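Trustalbridge Shared Workshop – Member Forum
Board: Automation and Robotics Builds
Topic: Gripper build, simulation stage: request for review before cutting metal

bench_steward
Posted 29 April 2026

Members are invited to comment on the two-finger gripper now being prepared for the Vörös bench arm. The design is complete in software, and no parts have been cut. The build group wishes to settle three matters before the aluminum is ordered: the shape of the fingertips, the approach angle, and the limit on closing force.

The Brondico servo on hand will be used for the first version. Replacement is possible at a later stage, although the mounting plate would have to be redrawn.

quillfeather
I would ask the group to reconsider the flat fingertips. Flat faces are suitable for boxes and blocks. On a round bar they give a narrow line of contact, and the part can roll. A shallow V-groove would cost very little machine time.

bench_steward
The point is noted. The flat faces were chosen so that one pair of fingers could serve all current projects. A groove 2 mm deep could be added without changing the outer dimensions.

lowgear_77
I do not support the groove. It helps with bars of one size range and makes thin sheet harder to pick up. The workshop handles far more sheet than bar. Rubber pads would address the rolling problem and can be replaced when worn.

quillfeather
Pads wear unevenly, and the workshop has no record of replacing consumables on time. I would refer members to the state of the bandsaw blades.

lowgear_77
That is a matter for the maintenance board.

Emora_build
For the record, the simulation files are in the shared folder under "gripper, revision 5". The test objects are of mixed shape, with the rusty open ring included as a difficult case. Members who run the files should note the following settings:

Closing force: low preset
Friction: default for all surfaces
Time step: unchanged from revision 3

Please do not save over the originals. Copy the folder first.

tinplate
Has any consideration been given to friction? The default value is generous. A real corroded surface may shed material under the fingers, and the software will not show this. I would not accept a simulated grasp as evidence that the servo is adequate.

Emora_build
Agreed in part. The simulation is intended to check clearance between the links and nearby objects. It is not offered as a strength test. A bench trial with a spring scale will be required before the arm is used by members.

tinplate
Then I would ask that this be stated in the build notes. New members read the notes and do not read the forum.

bench_steward
It will be added. The first bench trial will be limited to light objects, and the arm will be kept behind the screen. On fingertips, opinion remains divided – the group will cut one flat pair and one grooved pair, and pads may be fitted to either. The aluminum order is within the 3,000 allotted to the project in January.

lowgear_77
I can accept two pairs, provided the flat pair is cut first.

quillfeather
No objection to the order of cutting. I would still like to see the ring gripped by its straight section with the grooved pair, using the same approach as in revision 5.

Emora_build
The grooved pair will be modeled next, and the folder will be updated when it is ready. The current view with the flat pair is attached.
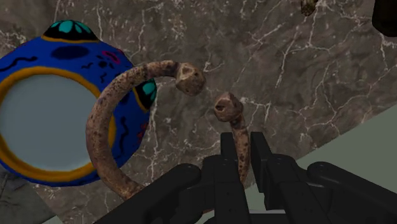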